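December
Posted by the Follby Notebook

I've read the Cowie Marsh goose count three times now and I still don't buy it. The county says 51 pairs nested this year, up from 43, and the newsletter called that a recovery. Maybe. But last year's survey skipped the north bank, and this year's didn't.

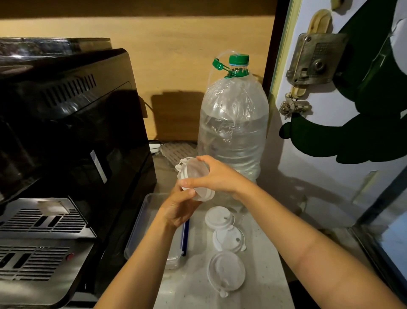
Take the north bank out and you get 31 pairs. I asked the Guller Creek office whether the two years were ever meant to be compared and got a form letter about how much they value public interest.

I like geese. I'd love for there to be more of them – I just want the same patch of mud walked both years before anyone cuts back the fox fencing, and the draft plan does exactly that.

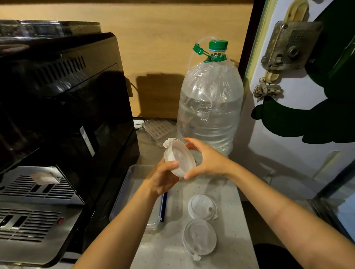

Both hands on the lid, kitchen counter.

Comments on the plan close at 5 p.m. on the last day of the month. Mine is already in.

Comments (2)

marshwren: Same thing with the Zultano heron survey. They moved the start point.

pete_k: Maybe the birds moved too?

Recent posts
Who mows the levee?
Zultano herons, again
Fox fencing, before and after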